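Trinidad Barredo has spent most of the winter comparing two grippers that do not exist yet, at least as hardware. Her team at Vindeo builds them in simulation first, mounts them on the same virtual arm and sends them into rooms full of doors, drawers and cabinets.

"We used to buy the gripper and then find out what it couldn't do," Barredo said in an interview at the company's Flirnville office. "That got expensive."

Each design gets 2,000 runs. The first has two flat plate fingers. The second, which the team calls Pukdale, has curved fingers with a soft pad. Barredo expected the curved one to win easily. By December it was ahead on round knobs and behind on thin handles, where the pad kept sliding off.

She said the camera mattered more than she had planned for. With the view taken from just behind the gripper, the controller sees both fingers and whatever lies past them, but the palm hides anything low and close.

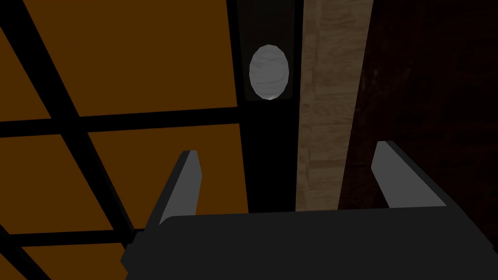
Haruna Aoki, who writes the controller, wants to move the camera higher. Barredo is against it for now. "If we change the view in the middle, I can't compare the early runs with the late ones," she said. Aoki's answer was that the early runs weren't very good anyway.

The lighting is kept low in part of the test set, and the textures are plain. Aoki said she would like more variety before anyone trusts the results on a real arm. The plate fingers will be machined first, by Dela Peña, and the team will start with drawers.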